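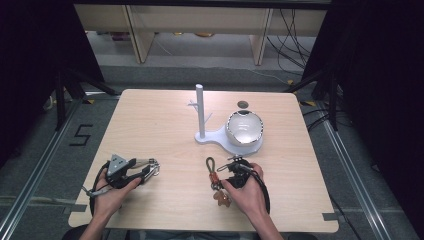

Thursday, after supper

Third version of the rules this month, and it's only just November. Marleny Huamán handed them out on paper before the shift, which I took as a bad sign. The last two came by email and everyone could pretend not to have read them. This one is 14 pages and we each had to sign the back.

I read it on the bus home, properly, with a pencil. Some of it is fine. Stop if your wrist hurts. Don't stand up with the grippers still in your hands. Keep the cables outside your elbows. I would have said the same things on my first day if anybody had asked. Cables are most of what goes wrong at my station, and it took three versions to get them one line.

Then there is rule 6, "natural motion." We're to move as we would at home. At home I don't hang up a mug with a pair of metal jaws. Nor do I move a bowl onto the base of a mug stand, put my hands back in the same place and do it over until the sheet is full. I wrote "whose home?" in the margin and then rubbed it out, as Marleny collects these.

Rule 7 says every attempt must be "varied." Rule 8 says every attempt must be "consistent with the written task." I asked Maarja Kalniņš which one wins when they disagree and she said to use judgment. Judgment is rule 11, and it says to ask the shift lead. Maarja is the shift lead.

The one I mind most is about failures. In the old rules you marked a drop as a drop and carried on. Now a drop is only a drop if the object leaves the table. If the bowl tips over and you catch it with the other gripper, you're supposed to call it a recovery and it counts as good. I can see the argument for it. A robot that learns from us ought to know how to save a bowl. But I've watched people on the late shift get very good at "recoveries" since they heard those count toward the 3000. Grullow wants 3000 by the end of the month and we're at 424. I wouldn't trust anybody's recoveries under that sort of arithmetic, mine included.

And chipped items. Version two said any damaged crockery was to be taken out. Version three says damaged crockery is to be "noted." Noted where? There's no column for it. I brought this up at the meeting and was told it would be looked at in version four. So there's a version four.

Siliņa, the other site, apparently works from a different book altogether. Their people reset the table after every attempt and we reset after every fifth. Both lots go into the same pile and get called Pollen, and the cover page says Pollen is collected "to a single standard." I underlined that twice. Perhaps somebody cleverer than me fixes it afterward. Maarja thinks so. She was at Wemia before and says it was worse there, they had no rules and a very nice kitchen.

To be fair to Marleny, she did listen about the breaks. It's 20 minutes now and you get all of it, where before you lost half of it to filling in the sheet. My thumb was sore by four o'clock even so. I should write down when it starts each day so that I have something to show her besides a long face.

Also personal items. Nothing "loose or decorative" within the work area, page nine. I counted three people breaking that one before lunch and Marleny walked past all of them. Either it matters or it doesn't. I'd like somebody to tell me what a teddy bear does to the data, because if the answer is nothing, that's one page we could lose.

I signed it. Everyone did. I put the time next to my name, 8:50, ten minutes after they gave it to us, in case anyone ever wonders how closely we read it.

Need bread, and the blue coat is still at the cleaners. Ask Maarja if she can swap Tuesday.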